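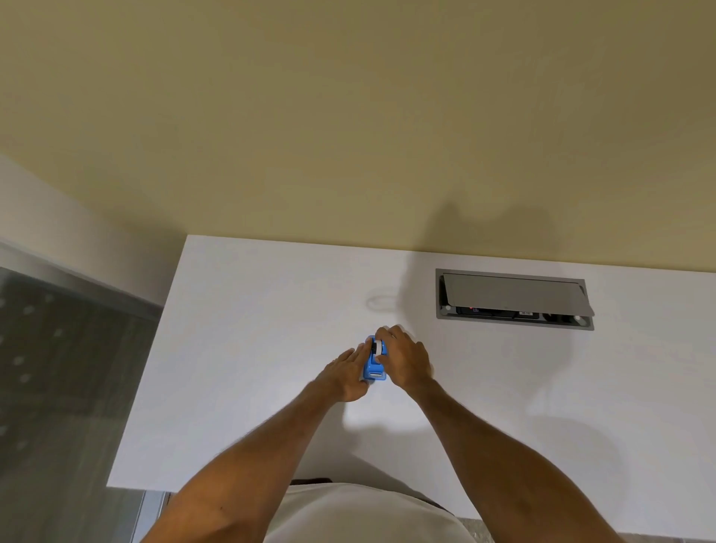
Brenalis Desk Tasks

Data card and README for the head-view recordings used by the Flistness student robotics project. Read the section on labels before you train anything. The last team didn't, and their results are in the old branch for anyone who wants to see what happens.

What this is

A set of short color clips of two-handed desk work, recorded from head height. The main object is a small blue tape dispenser with a roll of white tape. The project wants an arm that can eventually load and unload a dispenser like it. Whether watching people do it gets us there is an open question, and I would rather the README said so than the grant summary, which does not.

The set has roughly 900 clips. That number looks good on a poster. It is less good when you know how alike they are: one kind of object, white desktop, beige wall behind it. A model that has learned "blue thing in the middle of white area" will do well on our validation split and fall over in the hallway.

Status

Usable for class projects and for testing a loading pipeline. I wouldn't cite a number from it. The previous version of this page called the set "diverse and robust." I took both words out. 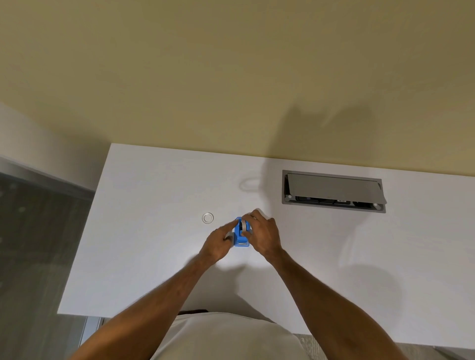 Maintained by the data group, Stendley Robotics Club – last edited 2020-10-13

Contents

clips/ holds the video, one file per clip, 30 frames per second
labels/ holds one text file per clip, same base name
splits/ holds train.txt, val.txt and heldout.txt
tools/ holds the trimming script and the label checker
notes/ holds session notes, of very uneven quality

There were 33 sessions. 27 are in the release. The rest had labels that had drifted out of step with the video, and the proposed fix was to shift everything by a constant and hope. I tried the constant. It was a different constant for each clip. The raw files are still on the club drive under "pending," where I expect them to stay.

Labels

Each line in a label file has a start frame, an end frame, a hand (left, right, both) and a verb. The verbs are reach, hold, press, pull, insert, remove, place and idle.

Be careful with these:

Press and hold. Two fingers resting on top of a dispenser look the same whether force is being applied or not. We have no force data. Labelers guessed from the frames before and after, and they guessed differently. If your method depends on telling these apart, merge them first and see how much of your result survives.

Insert and remove. These are the labels everyone wants, and the weakest ones we have. A piece held directly over the body could be going on or coming off. Within a clip you can usually work it out. In a single frame you often can't, and a single-frame classifier that claims to do it is probably reading something else, such as where the clip was trimmed.

Idle. In the early sessions this meant "not touching anything." Later it came to mean "nothing interesting." I have not gone back to repair it.

There are no labels for finger pose, grip type or contact points. A pull request in April added grip types produced by an off-the-shelf hand model. I checked a handful by eye and closed the request. Plausible labels that are wrong cost more than missing ones.

Known problems

Overlap. Fingers cover the tape roll for much of the handling. Trackers lock onto the knuckles and stay there. The Ghauri tracker, which our second-year group is fond of, reports high confidence the whole time, so please don't filter on its confidence score.

Shadows. The light comes from overhead, and arms and hands throw soft gray shadows on the desktop. There are shadows on the wall too, some of them large. Background subtraction finds all of them. Two separate teams have now reported a "third hand."

Small clear parts. Translucent pieces on a white desktop are close to invisible to any color threshold we have tried. Depth might help. We didn't record depth, so I can't say.

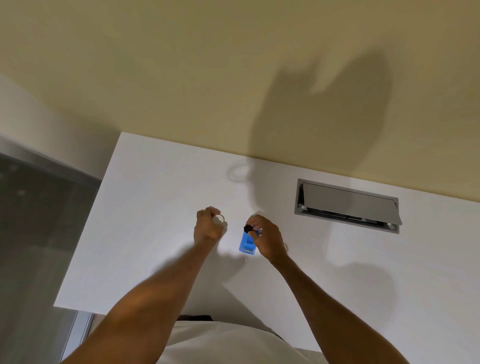 Small-parts step: round translucent piece in the left hand, black piece in the right, over the blue body.

Desk hardware. The built-in power box has a metal frame and a hinged lid, and it can show up as a detection. Mask it if you like, but then say in your report that you masked it. A demo that works only with part of the desk painted out is a smaller claim than a demo that works.

Splits

The first split was made by shuffling clips. Neighboring clips from one session landed in both train and validation, and the scores were wonderful. The current split is by session. Scores dropped a lot, and several people asked for the old one back. It has been deleted.

heldout.txt is for the end-of-term comparison only. I can't stop you from tuning on it. I can ask to see your commit history.

Running the checker

python tools/check_labels.py labels/ clips/

It verifies that every label file has a clip, that frame ranges don't run past the end, and that one hand is never doing two things at once. It says nothing about whether the verb is right. A clean run has been described in at least one report as "validated annotations." Please don't do that.

What it should not be used for

Claims about how people in general use their hands. Too few participants, and they were all students who knew what the project was for.

Training a controller directly. There are no joint angles, no gripper states and no action signal of any kind in the release. Going from a human hand to a two-finger gripper is the hard part of this project, and the data set doesn't do it for you. I have sat through three presentations with an arrow on a slide where that step should be.

Identifying anyone. Participants agreed to classroom use. Don't post clips outside the class without asking first.

Changes

v3: split by session, old split deleted, adjectives removed
v2: label checker added, sessions with drift moved to pending
v1: first upload, no documentation

Reporting errors

Open an issue with the clip name and the frame range. "Labels seem off" is true but I can't act on it. Corrections to insert and remove need a second labeler to agree before they are merged, and that includes mine.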